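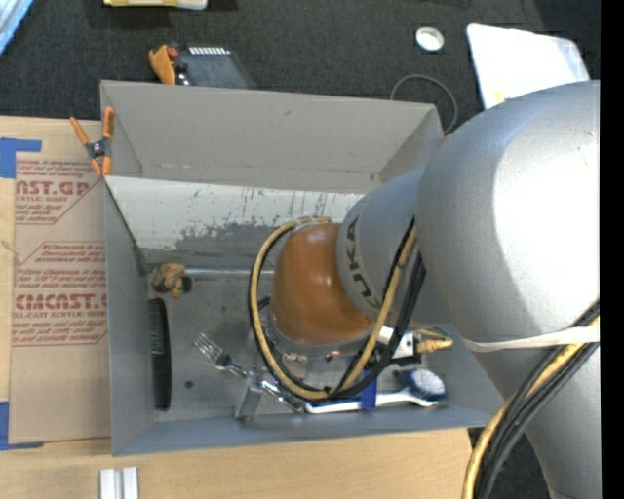
Open gray box on a light wooden tabletop.

Filed under: Home & Workshop > Storage > Reviews

Bremeck Open Storage Box, Large

I bought two of these in April to replace the cardboard cartons under my sewing table. One holds fabric offcuts and the other holds patterns, zippers and the iron. I have used them most days, so this covers more than first impressions.

The box has straight sides and a flat bottom. That sounds like a small thing, but my old bins tapered so much that folded fabric never sat flat in them. A stack of fat quarters goes in here without slumping into the corners.

Bremeck says each box takes up to 27 pounds. I loaded one with magazines until the bathroom scale was close to that and carried it up a flight of stairs. The bottom bowed a little and went flat again when I emptied it. The rim is the weak point for comfort. It is narrow, and with a heavy load it digs into your fingers. My neighbor Joelle Bitar borrowed one for a church sale and had the same complaint.

There is no lid in the package. Bremeck sells one separately under part number 1092, and mine took a long time to arrive. It fits, but it rests on top and does not snap. Do not count on it in a moving van.

Cleaning is easy. Chalk wipes off with a damp cloth. Machine oil left a faint mark that dish soap did not remove. The label on the short side came off in strips and left glue behind, and I had to go over it with rubbing alcohol.

I also looked at the Nijs box, which costs less and has cutout handles. It is easier to carry. The sides flex when it is full, though, and pins can fall out through the handles, so I sent it back.

I would buy the Bremeck again for a shelf or the floor under a table. If you move your boxes around a lot, get the Nijs and keep the small stuff in jars.

Reviewed by Idun Fagerlund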